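Keeping track of what we eat

2024-02-05

I started writing down what we spend on food in December, mostly out of annoyance. The heating bill from Vainio had gone up again and I wanted to know where the rest of the money was going. I used the back pages of an old notebook. No app. I tried one a few years ago and quit when it wanted me to scan every receipt.

The first month was higher than I would have guessed. We spent 500 on groceries, and another 100 at the bakery in Jenddale, which I had been thinking of as a treat we hardly ever bought. It was mostly bread. I like their bread, but I can make a decent loaf at home and I have the time on weekends. 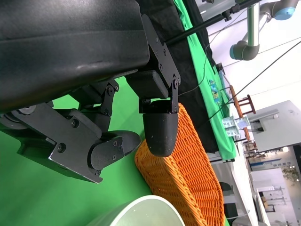

The other thing I noticed was how often I went to the store. I was stopping at Plullus on the way home nearly every day for one item and leaving with a full bag. Now I go once a week with a list. If we run out of something before then, we eat something else. We ran out of onions twice in January and it was fine.

Cooking has changed a little too. I soak beans overnight and cook the whole bag, then freeze what we don't need. Soup on the first night, beans and rice later in the week. The kids complain about the rice. 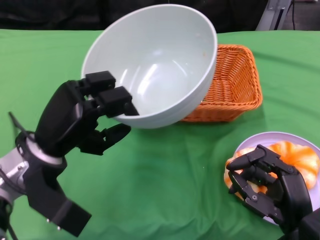

Leftovers were the hard part. I used to put them in the back of the fridge and find them when it was too late. I cleared the top shelf and that's where they go now, with a strip of masking tape on the lid saying what it is. I look there before I start dinner. Some weeks there's enough for a full meal, and some weeks it's half a potato.

I don't plan on doing this forever. The goal is to put away 2000 by next winter so we can replace the kitchen window, which leaks air on the Fliswood side of the house. The quote we got was 2065 with the labor, so we're aiming a little short and hoping to find the rest.

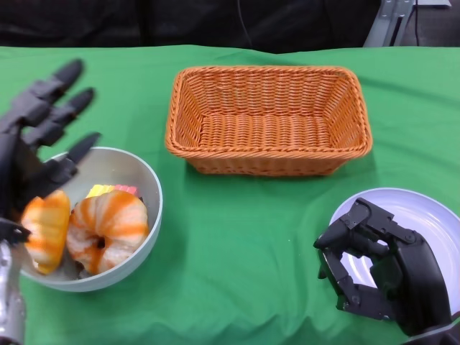
What I'm buying this week

Flour, yeast, two bags of black beans, carrots, eggs, a big block of cheddar, and coffee. I also owe the neighbors a jar of honey, so that's on the list too.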